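How Do You Pick a Hand for a Robot?

Hold up your hand and wiggle your fingers. You have a pretty amazing tool there! You can pick up a grape without squishing it, then turn around and lug a heavy backpack up the stairs. You don't have to swap hands in between.

Robots usually aren't that lucky. Most of them get one kind of hand, and somebody has to choose it. At Tilis, where I work, that somebody is often me, and I love it. I get to spend whole mornings picking stuff up and putting it down again (my mom used to call that "playing").

First, a word you'll need. A robot's hand is called a gripper. Lots of grippers have just two fingers that open and close, kind of like salad tongs. You might think two isn't enough, but try it yourself. Tuck in your other fingers and pick up a pencil with only your thumb and pointer. Easy! Now try a tennis ball. Now a sheet of paper lying flat on a table. Not so easy, right?

We wanted to know which fingers work best on everyday things from around the house. So we lined up three kinds.

Hard plastic fingers. These are light and quick, and they don't bend. They're great with blocks and boxes. With anything smooth and round, they're a bit like chopsticks on a wet marble.

Rubber fingers. Very grabby! Sometimes too grabby — the gripper opens and the sock just hangs there.

Foam fingers. These are the big chunky ones. Foam squishes a little when it pushes on something, so more of the finger touches the object. More touching usually means a better hold.

For the test you don't even need a whole robot arm. We use a gripper that a person can hold, with a camera on it. I squeeze, the fingers close, and the camera gets a good look at everything between them. It means I can try 60 grabs before lunch without programming a single one. 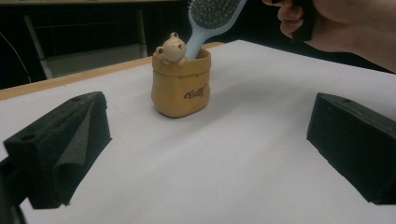
Cakindale, March 2020

My favorite object so far is the hairbrush. It's light blue, and we stood it up in a little pot that looks like a crumpled paper bag with a bear peeking over the rim. Between those two big black foam fingers, the pot looks like it's waiting to be hugged.

Why is a hairbrush a good test? Well, think about all its parts. The handle is skinny and smooth. The head is wide, and one side is covered in tiny pins. If you grab too high, your fingers meet the pins. If you grab too low, you might bump the pot, or the bear! And a brush that leans to one side is trickier than one that stands up straight, so you have to tilt your gripper to match.

Each kind of finger got 10 tries at the brush. Hard plastic managed 4. The handle kept twisting around and sliding out. Rubber did better but got stuck on the pins twice. Foam got every single one, and I did a small dance.

Then we tried a coin lying flat on the table and foam got zero. Those fingers are just too fat to get under the edge! Plastic won that round easily.

So which gripper is best? It depends on what you want the robot to do all day. A robot that tidies bathrooms and a robot that sorts coins should probably have different hands.

Try it at home: put on a pair of thick winter mittens and pick up a spoon, a sock and a button. Then do it again with two wooden spoons as your fingers. Write down which things you dropped. If you have a friend with you, let them pick the next object, and no fair choosing the cat.

Next time I'll tell you about the camera, and why shiny spoons confuse it so much.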